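El inventario de Savulmont

Fouzia Bugti llegó al edificio de Savulmont con la orden de trabajo 1354 y un rollo de etiquetas adhesivas. La orden constaba de una página. Objeto: vaciado y cierre de las taquillas del personal de Kollon. Plazo: el turno en curso. Responsable: la persona firmante.

El procedimiento de Trelladby, la empresa contratista, distinguía entre contenido reclamado y contenido no reclamado. El primero se embolsaba, se etiquetaba y se enviaba a la dirección que constase en la ficha. El segundo pasaba al depósito, donde permanecía hasta mayo. El procedimiento no contemplaba una tercera categoría.

Fouzia empezó por la fila superior. Abrió, miró, cerró, dejó la llave en la cerradura, anotó. Vacía. Vacía. Una percha – la norma consideraba las perchas parte del mueble. Vacía. La letra le salía regular, algo inclinada, igual que en los albaranes de su primer empleo.

La taquilla asignada a Baloch estaba en la fila inferior. En la ficha figuraban el apellido, el número de empleado, 1487, y la fecha de baja, Feb 9, 2019. El campo de la dirección contenía un guion. El campo de observaciones decía: «Volverá».

Leyó la palabra dos veces. No llevaba firma ni iniciales, y la tinta era distinta de la del resto de la ficha. Según el apartado 2 del procedimiento, las observaciones sin firma carecían de efecto.

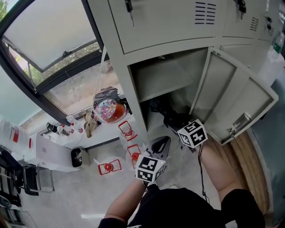
Dentro había un bulto oscuro, de cosas negras amontonadas en el suelo del compartimento. Fouzia calculó que cabría en una bolsa mediana. Preparó la etiqueta, escribió el número y se detuvo en la casilla que debía marcar. Reclamado exigía un reclamante. No reclamado exigía que el titular hubiera renunciado, o que no se supiera nada de él, y en la ficha sí se sabía algo.

Llamó a la oficina. Le respondieron que el coste de mantener una taquilla ocupada se imputaba al cliente, con un límite de 1000 por ejercicio, y que por debajo de esa cifra el criterio era del técnico.

– Entonces la dejo – dijo Fouzia.

– Ponga el motivo.

Empujó la puerta hasta oír el pestillo y dio una vuelta a la llave. En el parte, en la línea correspondiente al empleado 1487, escribió: «En uso». Después firmó al lado, con nombre y apellido, y pasó a la taquilla siguiente.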